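Rainwater tank at the village hall, is it worth filtering?

tapdrip_jo
Hi all, new on here. Our hall is on a borehole that went cloudy in December and we've been buying in bottles ever since, which is costing us a fortune. We already have a 400 litre tank out the back catching rain off the roof and I'd like to make it fit to drink. I've been looking at the Golline ceramic filter because my sister has one and loves it. Is that daft?

fenwick53
Not daft, but a ceramic candle on its own wouldn't be enough for me. What's the roof made of? If there's lead flashing up there you need to know before you spend a penny. Get the water tested first, and ask for metals as well as bacteria.

tapdrip_jo
Slate, and I think there is lead round the chimney. Bother.

Marrow_Pete
I'd go the other way and sort the borehole. Cloudy could just be silt. We had ours pumped out and a new Šindelář pump put in, 490 quid all in, and it's been clear as anything since. Rain tanks are fine for the beans but I wouldn't give it to the toddler group!

baltasar_godoy
I'm with Pete on the borehole but I think he's being hard on rainwater. I grew up drinking it (my grandad had a big concrete cistern under the yard) and we ran a system at our old place for years. Ours went through a leaf screen, then a first flush pipe that dumps the dirty bit off the roof, then a sediment filter and a Sadora UV lamp under the sink.
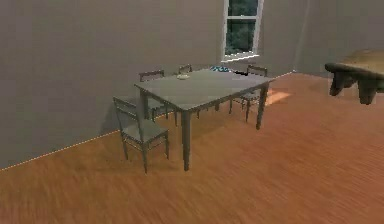 The lamp was the part I'd never skip. It wants a new bulb every year and it does nothing at all if the water going in is murky, so keep on top of the sediment cartridges. We sent a sample off each spring and only had one bad result, and that was my own fault for leaving the lid off the tank.

fenwick53
UV won't touch lead though, Baltasar.

baltasar_godoy
No, fair point. Jo, you'd want that flashing looked at or a carbon block rated for lead.

Marrow_Pete
Or a new pump :)

tapdrip_jo
Ha, all right Pete. The lab quoted me 53 pounds for the full test so I'll do both, tank and borehole. Has anyone used the Drander sample bottles or do I wait for the lab to post theirs?

fenwick53
Wait for theirs. And keep it in the fridge till you drop it off.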